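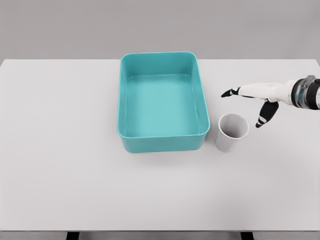 Okay, so winter is coming and I need people who like looking at the sky. I run Stindier, a little weather-watching project covering the Rusar valley and the ridge above it, and I'm looking for new observers to send in daily snow and precipitation reports through the cold season. If you've ever stood at the kitchen window at 5 a.m. trying to figure out whether it's sleet or graupel, please keep reading!

**What's going on**

The nearest official station is down at Zulto, which is fine for Zulto. Up here it can be raining on one side of the ridge and dumping wet snow on the other, and the forecast models smooth that right over. Last season's reports – all 2,909 of them – came mostly from the valley floor, and I have next to nothing from above the tree farms. When that warm nose sneaks in at 850 mb and the changeover line stalls halfway up the hill, I'm guessing. I don't like guessing.

**What you'd do**

- Measure once a day, as close to 7 a.m. as you can manage: new snow, total depth, and liquid in the gauge
- Note the precipitation type and any changeover times you happened to be awake for
- Send it in by the web form or a text, whichever you like
- During a storm, send extra reports if you feel like it (I will be up and I will read them)

Zeros count. A day with nothing in the gauge is still a report, and I'd much rather have a zero than a blank. If you're going out of town, just tell me and I'll mark the days as missing. Please don't fill them in from memory when you get back.

**Who I'm looking for**

Anybody, really, but I have two spots I'm dying to fill on the Trnka side, above the old quarry road. You don't need any background. You do need a yard or a field with some open sky, away from the roof and the big trees, and enough patience to keep at it through March. Kids are welcome to share a station with a grown-up, and so are neighbors who want to trade off mornings.

I'll lend you a 4-inch gauge, a snow board and a ruler marked in tenths. Bring the inner tube of the gauge inside before the first hard freeze or it will crack, and then we'll both be sad.

**Money**

This isn't a job with a salary. There's a $270 stipend for the season, paid in 2 parts, one in January and the other when you hand the gear back in spring. It should more than cover your batteries and coffee.

**Getting started**

There's one training session, two hours long, outdoors if the weather cooperates. We'll practice reading the gauge, melting down a core, and picking a good place for the board. I did the last one in August in shorts, with crushed ice standing in for snow, and it worked better than I expected.

To sign up, use the contact form on the Stindier page and tell me where you are (nearest crossroads is fine), your elevation if you know it, and what's around your yard. I'd like to hear from Trnka folks first, but send me a note wherever you live in the valley.

Posted October 16, 2020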